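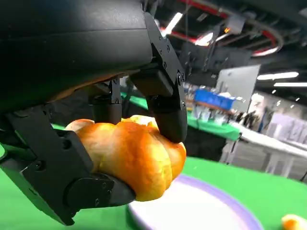 세 손가락 그리퍼 제작 보고서: 빵을 뭉개지 않고 접시에 옮기기
작성: 미로슬라프 호로베츠, 미레유 카이시
2026년 4월 16일

1. 주제를 정한 경위

처음 제출한 계획서의 제목은 '비정형 물체의 적응형 파지'였다. 지도 선생님이 비정형 물체가 무엇이냐고 물으셨고, 우리는 공유 작업실 카람의 간식 바구니를 보고 "빵입니다"라고 답했다. 그날 이후 과제는 빵이 되었다. 빵은 생각보다 까다롭다. 하나하나 모양이 다르고, 꼬아 만든 빵은 마디마다 높이가 달라서 손가락이 어디에 닿느냐에 따라 전혀 다른 물건처럼 군다. 게다가 실험 재료가 자꾸 줄어든다. 이 문제는 6절에서 다시 다룬다.

2. 설계

손가락은 세 개다. 둘로 하자는 의견(호로베츠)과 다섯으로 하자는 의견(카이시)이 맞서다가, 남은 서보모터의 수가 토론을 끝내 주었다. 두 손가락은 위에서 누르고, 나머지 굵은 손가락 하나는 빵의 밑면을 받친다. 위쪽 손가락만으로 집었을 때는 빵의 허리가 처졌다. 받치는 손가락을 크게 만든 뒤로는 위에서 누르는 힘을 꽤 낮출 수 있었다.

검은색으로 통일한 것은 미적 판단이 아니다. 작업실 공용 선반에 남아 있던 필라멘트가 그 색이었다.

3. 제작

마디 부품은 카람의 프린터로 출력했다. 첫 출력물은 구멍이 작아 나사가 들어가지 않았고, 두 번째 출력물은 구멍이 커서 나사가 그냥 지나갔다. 세 번째부터는 구멍을 작게 뽑고 드릴로 넓혔다. 보고서에는 '후가공 공정 도입'이라고 쓰기로 합의했다.

제어 보드는 트릴덴을 썼다. 예제 코드의 기본 속도로 처음 구동했을 때 손가락이 닫히는 모습은 쥐덫에 가까웠다. 속도를 낮추고, 모터 전류가 기준값을 넘으면 멈추도록 고쳤다. 전류 기준값은 처음에 600mA였는데 이 값에서는 빵이 납작해졌다. 300mA로 내린 다음부터 모양이 유지되었다. 중간값을 더 촘촘히 시험했어야 하지만 빵이 먼저 떨어졌다.

4. 시험 방법

집기, 들어 올리기, 접시 위로 옮기기, 내려놓기를 한 번의 시도로 보았다. 껍질에 손가락 자국이 남으면 실패로 기록했다. 자국의 기준을 두고 두 사람의 의견이 갈려서, 판정은 그날 로봇을 조작하지 않은 사람이 맡았다. 조작한 사람은 언제나 자국이 원래 있었다고 주장하기 때문이다.

5. 결과

모두 61회를 시도했다. 전류를 낮춘 뒤의 실패는 대부분 빵을 놓는 단계에서 나왔다. 위쪽 손가락이 먼저 열리고 받치는 손가락이 늦게 빠지면 빵이 굴러서 접시 가장자리에 걸린다. 여는 순서를 바꾸어 보았으나 이번에는 반대쪽으로 굴렀다. 현재는 세 손가락을 동시에 천천히 열고, 팔을 접시에 바짝 내린 상태에서만 열도록 해 두었다. 접시 테두리 높이를 계산에 넣지 않아 팔이 접시를 밀고 간 일도 2회 있었다.

꼬인 빵은 마디 사이의 골에 손가락 끝이 들어가면 오히려 잘 잡혔다. 이것을 설계의 성과라고 쓰고 싶지만 빵집의 성과이다.

6. 한계와 남은 일

첫째, 시험에 쓴 빵의 무게를 재지 않았다. 재려고 했을 때는 이미 먹은 뒤였다. 둘째, 손가락 끝의 재질을 한 가지밖에 시험하지 못했다. 셋째, 위치를 사람이 맞춰 주어야 한다. 빵을 조금만 돌려 놓아도 로봇은 허공을 매우 정성스럽게 집는다.

10월까지 손가락 끝에 압력 센서를 붙이고, 빵의 방향을 읽는 부분을 만들 계획이다. 센서 배선은 카이시가, 영상 처리는 호로베츠가 맡는다. 재료비 정산표와 도면은 부록에 실었고, 빵값은 소모품 항목에 넣었다.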